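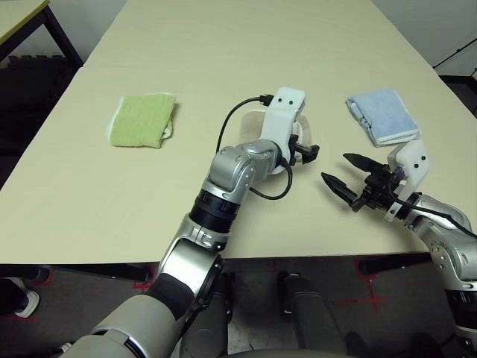
Should small bird surveys keep going after their funding ends? I think they should, on a smaller scale if need be, as long as the same points are visited in the same month each year.

I have walked the Grovine transect every March for 23 years. It has 40 listening points between the old Gerner road and the lake, and a full round takes two people 6 mornings. We stop, wait, listen for woodpeckers and write down what calls. The work is dull and cold, and most sheets have very little on them.

Last winter the Drinidow grant ran out, and the suggestion was to replace the walk with recorders left on trees. I have nothing against recorders. They are good at night and they don't mind sleet. But a recorder hears differently from a person, and if we switch in one season we can't compare the new figures with the old ones. Run both for a few years first — then decide.

Jeferson Honorato, who keeps the data sheets, would cut the number of points before he cut a year. I agree with him. The Sárközi plots lost two seasons and the trend line there is still argued over.

Our costs come to 800 dollars a year, nearly all of it fuel. The county spends more than that on trail signs. I would like to see the money found before the snow is off the upper road.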